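Home | Reports | Grants | Contact

Praduvdale Seasonal Sales Stand – Progress Report to the Horrocks Fund, June

The grant covers two items: the second order window at the stand and the storage container for stock. Both are in use. The container passed the county fire inspection in May after the vent screens were replaced.

Order slips are now written outside and priced at the window. The printed slip lists 89 products, grouped by type, with fountains first. Cones from Ero sell fastest. The Arneo assortment box has been slow and will be reordered in a smaller quantity.

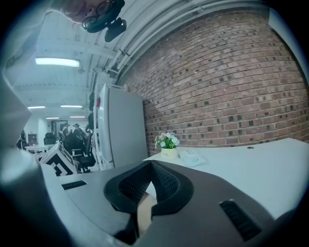
Sales to date stand at nearly $2000 from advance orders. Walk-up sales begin when the permit opens and will be reported in July. Card fees are higher than budgeted – the reader contract was renewed at a new rate.

Two matters remain open: the insurance certificate has to name the landowner, and the lot needs gravel at the exit. Quotes for the gravel are attached.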